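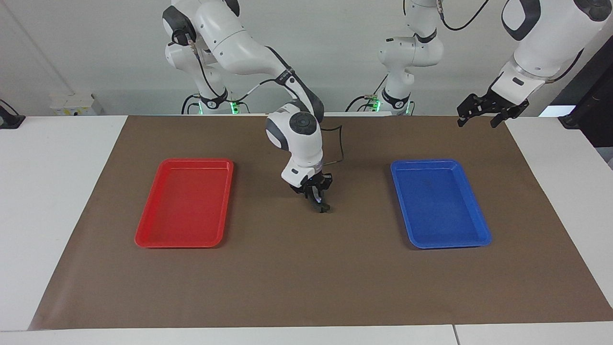

Re: [barros-home] covering a work table

On February 25, 2021, a list member wrote:
> Does anyone cover their work table with something? Mine is getting
> scratched to bits and I can't face sanding it again. Also, do trays
> really help, or do they just take up room?

I've been covering mine for years and would never go back! I buy plain brown paper on a roll from Dilau (the 100 foot one) and lay one big sheet over nearly the whole top. Matte is better than shiny – the glare off the shiny stuff drives me nuts by evening, and small screws skate right off it. Cloth works too, but then you have to wash it, and I never do.

As for trays, yes, get two. I keep them well apart with a clear space in the middle to work in, one for parts still to do and one for finished. Red is great for the first one, you can't lose it even in my mess. Make sure it has a raised rim and a flat bottom. I had one from Luko with ridges in it and spent half my life digging washers out of the grooves.

Mine cost 8 or 9 dollars each back in October, no idea what they are now. Does anybody know if Branov still sells the shallow ones?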